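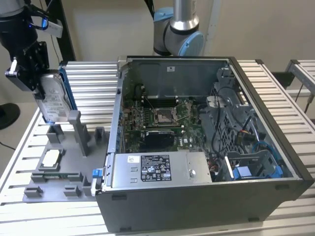
Disco duro de 3,5 pulgadas con su soporte azul.

Ordenar las fotos de casa antes de que se pierdan

En febrero murió mi tía y nos tocó vaciar el piso. Los muebles se repartieron en una tarde. Las fotos todavía las tengo yo. Había álbumes, sobres de laboratorio, dos cajas de zapatos con diapositivas y un ordenador de torre en el que ella había ido guardando todo lo posterior a su primera cámara digital. El papel se ve y se toca, así que la familia discutió por él. Por el ordenador no preguntó ninguno de mis primos.

Llevo desde entonces con el archivo. Escribo esto para dejar apuntado el método, que he cambiado varias veces, y por si a alguien le sirve para empezar con el suyo.

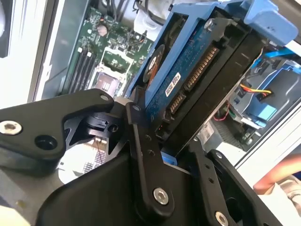 Por Wyn Mathias
5 de noviembre de 2023

Lo primero que hice fue copiarlo todo sin mirar nada. El disco de la torre tenía unos 20 años de carpetas encima y no quería trabajar directamente sobre él. Lo copié entero a un disco externo, lo guardé en un cajón con una etiqueta y seguí con la copia.

El recuento dio 3.207 fotos, con muchas repetidas. Mi tía descargaba la cámara sin borrar la tarjeta, de modo que cada viaje aparecía también dentro del siguiente. Las vacaciones en Ullar estaban en cuatro sitios, uno de ellos llamado «Nueva carpeta (2)». Para los duplicados exactos usé un programa que compara los archivos por contenido. Los casi iguales los miré a mano: cinco fotos seguidas del mismo bautizo, todas con alguien que cierra los ojos. Me quedé con dos.

Después vinieron los nombres. Al principio quise ordenar por personas y fue un error, porque en una foto de comida familiar salen doce. Ahora uso año, mes y lugar, en ese orden, y dentro de cada carpeta un archivo de texto con lo que sé. Por ejemplo: «1987, agosto, Sollmont. De izquierda a derecha, mi abuela, Carmen, el vecino de la tienda. El perro no era nuestro». El archivo de texto lo abre cualquier ordenador y no depende de que siga existiendo ningún programa.

Cuando no sé el año pongo la década y una equis. Antes intentaba deducirlo por los coches o por los peinados y me equivocaba bastante. Mi madre me corrigió una carpeta entera que yo había fechado por un abrigo heredado.

El papel va más despacio. Escaneo los domingos por la tarde, con la radio puesta, un álbum cada vez. Las fotos pegadas en cartulina con adhesivo no las arranco: escaneo la página entera y luego recorto. Así se conservan también los pies escritos a bolígrafo, que muchas veces dicen más que la foto. Para las copias normales me basta con 600 puntos por pulgada. Con las diapositivas no me atreví y las llevé a un laboratorio pequeño, Sproģis, que las devolvió numeradas y en sus mismas cajas. Tienen una tarifa para lotes de hasta 3.000 y otra más cara por unidad suelta, de manera que conviene juntar las de varios parientes.

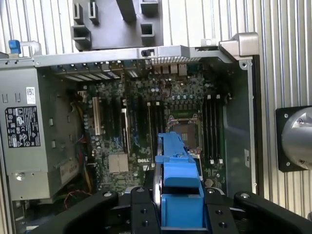
Wyn Mathias
Autor del blog Irkley

De las copias sí que me he vuelto pesado. Tengo 3: una en mi ordenador, otra en un disco externo que guardo en un armario y otra en casa de mi hermano, a dos horas en tren. La de mi hermano la cambio cuando voy a verlo, con lo que a veces va unos meses atrasada. Lo he aceptado. También he probado a subirlo a internet, pero con mi conexión tardaba días y se paraba por la noche.

Un disco metido en un cajón tampoco es eterno. Trevor Nguyen, con quien trabajé años, perdió así las fotos de cuando sus hijos eran pequeños: lo enchufó después de mucho tiempo y no arrancó. Desde que me lo contó conecto los míos cada cierto tiempo y abro carpetas al azar. Apunto la fecha en la etiqueta, a lápiz.

Lo que peor llevo es decidir qué se tira. He borrado fotos movidas, fotos del suelo y una serie larga de un eclipse en la que solo se ve negro. No he borrado ninguna de interiores, por malas que sean. La cocina de la calle vieja sale de fondo en una docena de cumpleaños y no existe ninguna foto hecha a propósito de aquella cocina. Con las que salen juntas se ve dónde estaba la nevera, el calendario de la caja de ahorros y la puerta del patio, que mi hermano recordaba en la otra pared.

También hay que preguntar pronto. A mi madre le llevo las fotos impresas en tamaño grande, pocas, y grabo la conversación con el teléfono. En la pantalla se cansa enseguida. De una sola foto de una boda hemos sacado cuarenta minutos, incluida una pelea por un arroz que yo no conocía y que explica por qué dos ramas de la familia no se hablan.

Me faltan los álbumes verdes, los de los años setenta, y una bolsa de negativos que no sé de quién son. En la bolsa hay una playa, mucha gente con sombrero y un hombre que se parece a mi abuelo pero más alto. Si algún primo lee esto y los reconoce, que me escriba y le mando las copias.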